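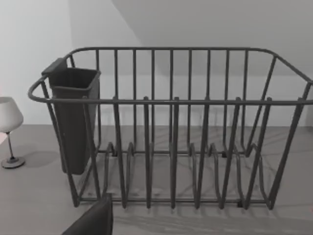

Reading time: 3 minutes

3. Washing Up as Shared Time

3.1 What the diaries were about

When we asked the households of Ploltcombe to keep evening diaries, we expected to learn about food. We had built the prompts around meals: what was cooked, who cooked it, who ate it and when. The diaries did give us that, and the meal data are treated in Section 4. But the part that kept pulling us back, at every coding meeting from June onward, was what people wrote about the stretch of time after the plates were empty. Out of 741 usable diary entries, a large share spent more words on washing up than on dinner itself, and the writing was livelier too. People complained, joked, recorded whole conversations and drew small maps of the sink.

This was a delightful problem to have. Most research on domestic talk treats the meal as the main event and the cleanup as its tail end, a chore to be assigned and then measured for fairness. Fairness matters, and our participants had plenty to say on it. Still, a division-of-labor approach asks only who did the work and for how long. It has no place to put an entry like this one, from a mother of two teenagers: "He dries, so he has to stand next to me. That is when I find out about school."

3.2 Standing side by side

The simplest pattern in the material is physical. At the table people face one another, and at the sink they face the same wall. Several diarists noticed the difference without being asked, and a few had strong views about it. One retired bus driver wrote that he could talk to his brother "about anything as long as we are both looking at the faucet." A younger participant, living with 3 roommates, described the table as the place for news and the sink as the place for apologies.

We coded each reported conversation by topic and by where in the kitchen it began. Money, health and worries about other family members came up far more often at the sink than at the table. Plans, jokes and stories from work went the other way. Kai-wen Man, who did the first round of coding, suspected that the pattern might come from timing alone, with harder topics simply saved for later in the evening. So we compared sink talk with talk on the couch after cleanup was over. The couch came out much closer to the table! Lateness by itself does not seem to explain what happens at the sink.

Part of the answer may lie in having something to do with the hands. A pause in talk at the table is noticeable and can feel heavy. A pause at the sink is filled by the next pot. Bohdan Bilyk suggested the term "covered silence" for this, and we have adopted it throughout the paper. Diarists describe covered silences with real affection, and many report that the most important remark of the evening came right after one.

3.3 Drying, and who stays for it

Drying method turned out to be the household detail with the strongest link to talk, and we are still a little amazed by it. The intake survey had a single question on the matter, added by Feng-yi Yeh mostly for completeness. Households fell into two broad groups. In the first, one person washed and another dried with a towel. In the second, dishes went from the sink into a rack and were left there. The racks varied in size and shape, but the basic type is familiar: a basket of metal rods, open at the top, of the kind in Figure 1.

Towel households reported more sink talk, and their conversations ran longer. This makes sense, as the towel gives a second person a reason to stay. What we had not foreseen was a smaller group inside the rack households whose talk matched that of the towel group. Reading their entries closely, we found that they had turned putting away into the shared task. One person washed the evening's dishes while another cleared the rack of whatever had been left from the morning. The two jobs overlapped, and so did the people.

Fung-ping Kuo calls this "the morning shift," after a phrase in one of the diaries, and it appears across all age groups in the sample. In one family it was the grandfather's job and he guarded it fiercely. In another it rotated by an elaborate system of favors that took up most of a page.

3.4 Dishwashers and limits

Ploltcombe has 4,000 residents and an older housing stock, and many of its kitchens have no room for a dishwasher. Our sample therefore leans toward people who wash by hand every evening. Households with machines did report talk during loading, though the episodes were short and often concerned the loading itself. (Disagreement over bowls deserves a paper of its own.) We would love to see the same diary used somewhere with more machines and larger kitchens, where the person at the sink may be standing alone.

Two further cautions apply. Diaries record what people found worth writing down, and a moving conversation over a saucepan is easier to remember than ten dull ones. People who live alone also appear only briefly in this section, although several wrote wonderfully about washing up while on the phone with a sister or an old friend. Su-chen Hsieh is now recoding those calls with the same topic list used for shared kitchens. Her early results are included in Appendix B, along with the full diary prompt and the coding sheet.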